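우브우드 기법

우브우드 기법(Uvwood method)은 로봇 팔의 손목에 단 작은 카메라가 늘 함께 찍게 되는 그리퍼 자신의 모습을 기준으로 삼아, 카메라와 그리퍼 사이의 위치 관계를 작업 도중에도 조금씩 바로잡아 나가는 자기 보정 방법이다. 로봇공학에서 오래 다루어 온 손-눈 보정(hand-eye calibration)의 한 갈래로 분류되며, 이름은 첫 실험이 이루어진 닉소프의 작업실 우브우드에서 왔다. 제안자는 사르미테 스탄케비치우스(Sarmīte Stankevičius)이고, 초기 구현은 보이척(Boychuk)이라는 이름의 소프트웨어로 정리되어 있다.

배경

손목 카메라를 쓰는 로봇을 한 번이라도 다루어 본 사람이라면 보정판을 꺼내 놓고 팔을 이리저리 움직여 가며 사진을 모으던 시간을 기억할 것이다. 전통적인 손-눈 보정은 격자무늬가 인쇄된 판을 여러 각도에서 촬영한 뒤, 팔의 관절값과 영상 속 격자의 위치를 함께 놓고 방정식을 푸는 방식이다. 결과는 대체로 믿을 만하지만, 카메라 받침이 살짝 눌리거나 나사가 조금 풀리기만 해도 애써 얻은 값이 어긋나 버린다는 어려움이 있다. 그때마다 작업을 멈추고 판을 다시 꺼내야 하니, 긴 시간 쉬지 않고 자료를 모으는 연구실에서는 여간 번거로운 일이 아니었다.

스탄케비치우스가 눈여겨본 것은 대부분의 연구자가 화면에서 지워 버리던 부분이었다. 손목 카메라의 영상에는 그리퍼의 덮개와 손가락이 거의 언제나 들어오는데, 물체 인식 쪽에서는 이를 시야를 가리는 방해물로 여겨 가려 두고 학습하는 경우가 많았다. 그러나 덮개는 모양이 변하지 않고 치수도 설계 도면에 적혀 있으니, 보정판이 이미 화면 안에 들어와 있는 것이나 마찬가지라는 것이 이 기법의 출발점이다.

원리

절차는 크게 두 단계로 이루어진다. 먼저 영상에서 덮개의 윤곽선을 찾아 도면에서 만든 윤곽과 겹쳐 보고, 카메라의 자세를 대략 추정한다. 그다음에는 나사 머리나 작은 구멍처럼 위치가 고정된 점들을 골라 추정값을 다듬는다. 손가락은 열리고 닫히며 모양이 달라지므로 첫 단계에서는 계산에서 빼 두고, 관절값을 읽을 수 있는 경우에만 나중에 보조 자료로 더한다.

윤곽선과 점을 함께 쓰는 데에는 나름의 사정이 있다. 윤곽선은 길어서 잡음에 강한 대신 곧은 구간을 따라 미끄러지기 쉽고, 점은 위치를 단단히 붙들어 주지만 빛이 번지면 놓치기 쉽다. 둘을 서로 기대게 해 두면 한쪽이 흐려지는 순간에도 다른 쪽이 어느 정도 버텨 준다.

실험

첫 실험에서는 나무 표면 위에서 팔을 움직이며 영상 2448장을 모았고, 그 가운데 2239장에서 추정값이 안정적으로 수렴하였다. 배경으로 나무를 고른 것은 꽤 짓궂은 선택이었는데, 나뭇결의 가는 줄무늬가 윤곽선 검출기를 자꾸 꾀어내기 때문이다. 특히 결이 비스듬히 흐르는 곳에서는 덮개의 기울어진 변과 방향이 비슷해져 엉뚱한 선을 따라가는 일이 생긴다.

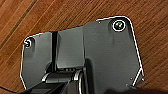 이런 혼동을 줄이기 위해 구현에는 연속된 영상을 비교하는 과정이 들어 있다. 팔이 움직이면 바닥의 무늬는 흘러가지만 덮개의 선은 화면의 같은 자리에 머무르므로, 몇 장만 겹쳐 보아도 둘을 꽤 또렷하게 가려낼 수 있다. 보이척의 기본 설정은 최근 영상 200장을 보관하며 이 비교를 되풀이하고, 선의 일치도가 95퍼센트에 미치지 못하면 이전 보정값을 그대로 유지한다. 서둘러 고치기보다 차라리 한 박자 기다리는 편을 택한 셈이다.

한계와 후속 연구

팔이 멈추어 있는 동안에는 배경과 덮개를 움직임으로 나눌 수 없어 효과가 줄어든다. 어두운 덮개에 짙은 그림자가 겹칠 때 점을 찾지 못하는 문제도 남아 있다. 덮개를 다른 부품으로 바꾸면 도면부터 새로 준비해야 한다는 점 역시 사용자들이 자주 꼽는 불편이다. 후속 연구인 로콘(Rokon)은 도면 없이 영상만으로 덮개의 형태를 익히는 방향을 다루고 있으며, 처음 한 차례의 보정만큼은 여전히 격자판으로 하도록 권한다.

같이 보기

손-눈 보정
시각 서보 제어
카메라 자세 추정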